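**Skeltotell** is a public sauna and art space on the harbor at Flernetti, opened in July by the Björklund studio. Visitors can bathe in it. 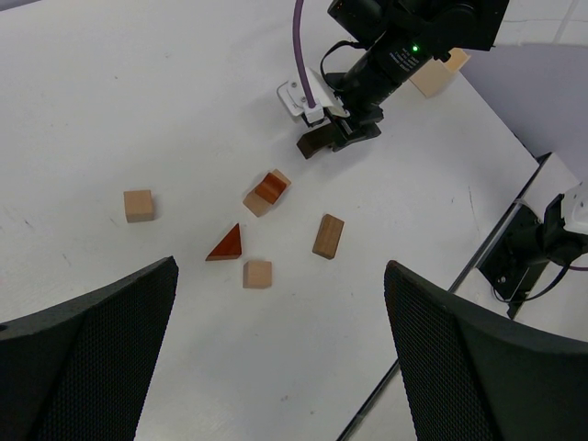

*Wooden blocks on a white tabletop.*

Two steam rooms, one cold pool. Walls covered in 2244 hand-painted tiles, most by local residents, glazed at the Jirel pottery. Holds 97 people, more than 115 on festival nights when the roof deck opens. Swimwear required. Towels for rent at teh desk.

The east room is kept quiet, the west one has music and gets loud after 6 p.m. Tile repairs are done every winter, pool closed then but steam rooms stay open.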